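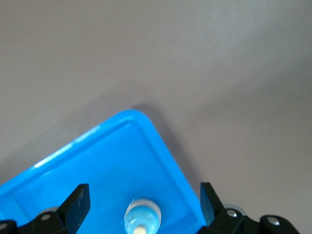

Blue tray on the gray table, after lunch.

Notebook, sorting bench – January

Print this entry | E-mail this entry

Trays again. The Zilton catalog says the rounded corners "speed up clearing the work surface," and I have yet to meet anybody here who clears anything faster on account of a corner. I'll give them the stepped ledge inside the lip. It makes a decent stop for your fingertips when you lift, and a second tray ought to nest on it without wedging. Ought to. I tried two of the blue ones stacked and they stuck anyway, and I had to twist them apart.

Order no. 2916, 38 trays, all blue. I asked for a mix of colors so we could tell incoming parts from checked parts at a glance. What we got is one color and a sheet of labels. The labels come off the first time anyone wipes the plastic down, so I'm not counting them as a fix. Wrote to Komen about an exchange. No answer yet and I don't expect a helpful one.

Glare. The rim throws a long pale streak under the ceiling lights, and the floor of the tray shines in patches too. For big parts, who cares. For the small clear washers it matters a lot, and I missed four of them in one tray this morning until I tilted it. The notes from the Kerivberg shop claim a sheet of plain paper in the bottom cures this. Tried it. The paper slides, the washers get under it, and now there are two places to lose them. Might try thin felt cut to fit, but the corners will be a pain.

The table itself I have no complaint about, which surprises me. I argued against the mauve-gray top when it was picked and said everything would look dirty on it. The matte finish doesn't bounce the light back at you the way the tray does. I'd still like to see it after a year of solvent before I say anything nice in the monthly report.

Setting the tray at an angle: the Were method sheet says to turn it so a corner points away from you, "for natural reach." I did four rounds that way and four square to the table edge. Couldn't feel a difference and the times were all over the place – too few rounds to mean anything, and I was getting tired by the end. If somebody wants to repeat it, use the same parts each time and write down who did it. Until then I'd leave that line out of our own sheet.

To do: felt, chase Komen, find out if the white trays in the old catalog are still made.

Questions about this notebook: ask at the sorting bench | © Workshop notes, internal use | Back to top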